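# About Gellberg

Gellberg is a small test shop for robot grippers, arms, cameras and controllers. We try parts out side by side and write up the results for people who have to choose between them. We don't make hardware and we don't take a commission on anything a client buys afterward.

The company started in September with one bench and one controller on loan from a supplier. Our first client, Herkeslow, wanted to know which of two grippers would do a better job around a house. That project took longer than planned and it set the way we still work. Everything is tried in simulation first, and only the setups that hold up there go on to real parts.

## How we compare

Most of our simulated work runs in Tududen, our own set of home interiors. It has 32 rooms at present. Each one has doors, fixtures and a number of loose objects, and the textures are kept busy on purpose, as plain walls make life too easy for a camera.

We run each arm and gripper pair through the same list of tasks and save the view from every camera. A wide view tells us where the arms are. A close view tells us what is between the fingers. Clients often ask if they can get by with one of the two, so we score them apart as well as together.

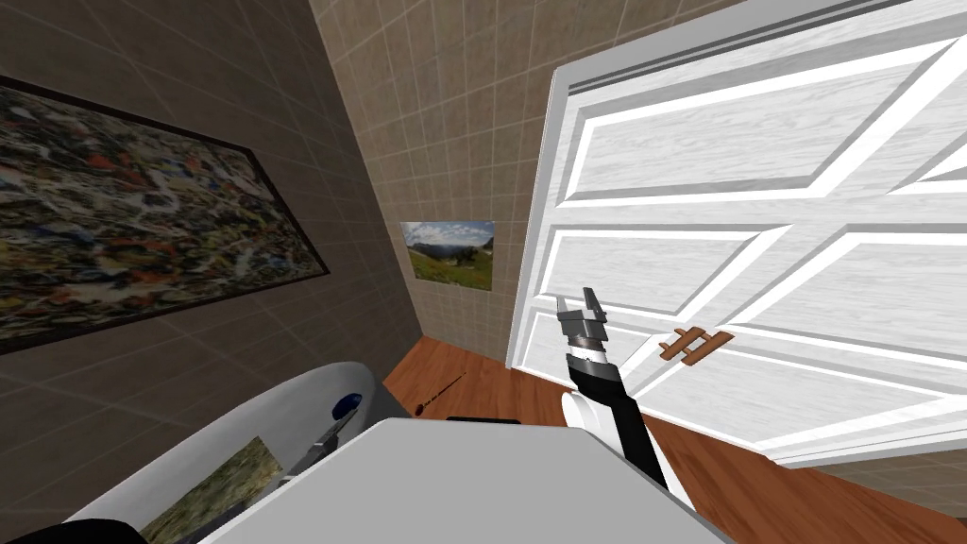
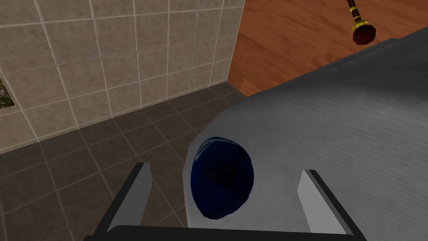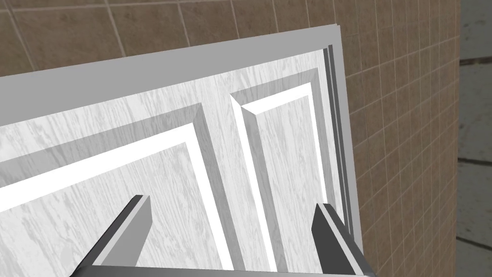 *Simulated test room: a wide view with both arms (first), and two closer gripper views, one with a blue object between the open fingers (second) and one at a white panelled door (third).*

A full comparison for one gripper is 329 runs. In the last round we logged 3,492 runs and kept 3,037 of them. The rest were thrown out for controller faults or bad settings on our side, and the report lists every one.

## What you get

- A written report with the score for each task
- All saved camera views, sorted by run
- The controller settings we used, so your own team can repeat the work

We don't give an overall winner. A gripper that does well on small items may do poorly on door handles, and the buyer knows which of those matters more.

## Where we are

Our office and bench are in the Rosenthal building, on the ground floor next to the loading dock. Visits are by appointment. If you want a part tested, send us the data sheet and a short note on the job it has to do.

Page last updated March 31, 2022.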